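4.3 Failure analysis: lost pose during shelving and sorting

The trials at Cosgrove were meant to give us clean two-handed demonstrations of desk tidying. Most of them did. Of the 714 episodes recorded, 32 were rejected by the Prurusard pipeline because the estimated path of one gripper jumped by more than a hand's width between neighbouring frames. A jump of that size can't be smoothed over. If it is replayed on the arms at Prenen, the controller sees a large step in the target and either trips its speed limit or, worse, follows it.

We found this out the second way. During an early replay the left arm swung towards the bench and struck the edge before the force cut-out stopped it. The finger mount cracked and the wrist had to be recalibrated. No one was inside the guarded area, but the incident was logged as a safety event and all replays were paused while we went back through the recordings.

The rejected episodes were not spread evenly. Nearly all came from tasks where an object is moved close to the lens, and the books and printed sheets were the worst of them. The workspace has a black fabric backdrop with large coloured letters fixed to it, and these give the tracker strong edges to hold on to at the back of the table.
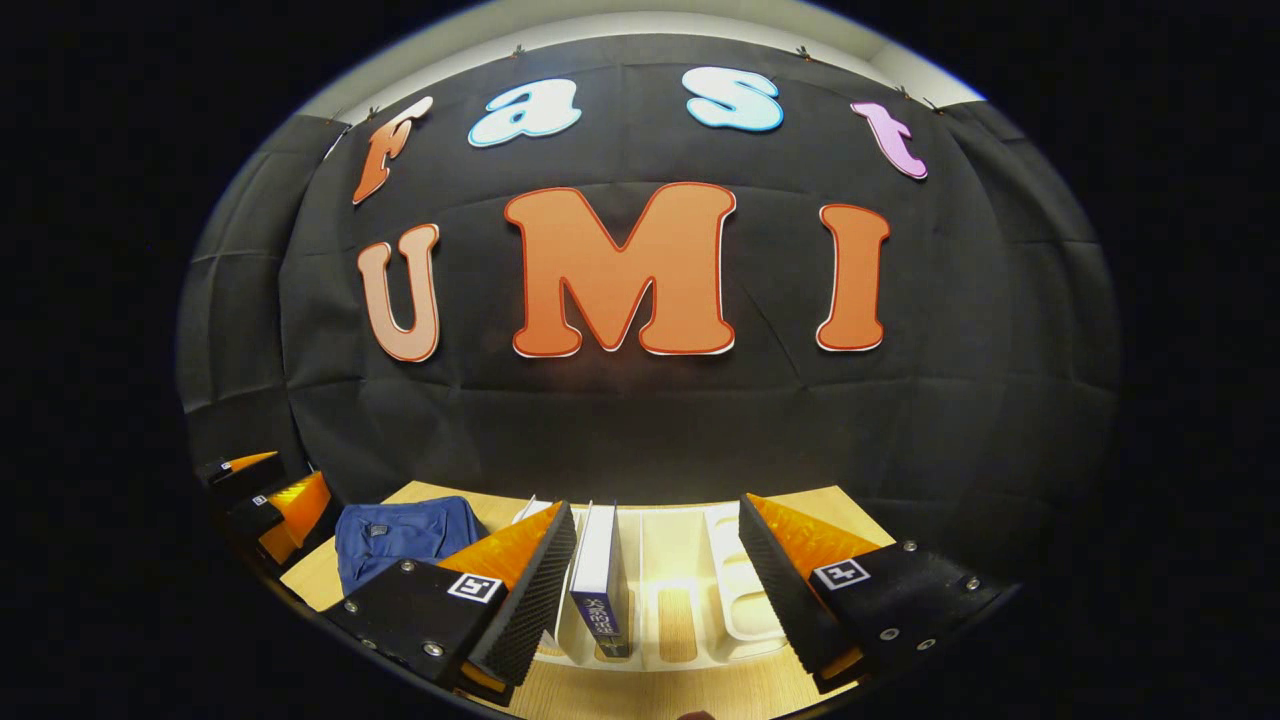
Tracking in the Jakau module depends on matching small image features from one frame to the next. Plain black cloth offers few of them. When the gripper is pulled back and the letters are in view, the match count stays high and the pose is steady. When the operator leans in to place an item, the letters drop out, and the tracker is left with table grain and whatever is standing on the table. This is enough for slow motion but not for a quick turn of the wrist.

A second cause is harder to design around. The tracker assumes that most of what it sees is fixed to the room. A flat item carried by the other gripper breaks that assumption, because it moves as one piece and is often the most detailed thing in view. In the worst episodes the module locked on to the carried sheet and reported that the camera had moved when it was the paper that had.

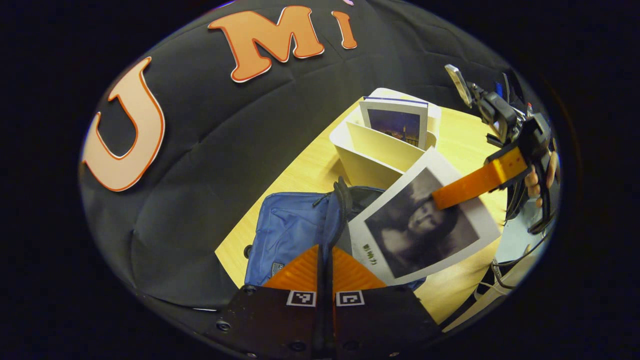

Figure 6. A printed sheet held by the second gripper, seen from the first. A blue fabric bag and a white desk organiser are also on the table.

The fiducial markers on the grippers did not help with this fault. They are used to measure finger opening, and they travel with the device, so they say nothing about where it is in the room.

We made three changes in August. Features that fall on the other gripper, or on anything between its fingers, are now masked before matching. The feature limit was raised to 3,000 per frame, which slowed processing but kept more points on the table surface. Finally, the replay controller now refuses any path with a step above a set limit and holds the arm still – it no longer tries to catch up.

With masking on, we reprocessed the rejected episodes and all but 10 passed. The remaining ones share a fast wrist turn close to the backdrop, and motion blur is the likely cause. We left them out of the training set. The mask also fails when a carried sheet fills most of the view, as there is then too little left to match against, and in that case the episode is dropped.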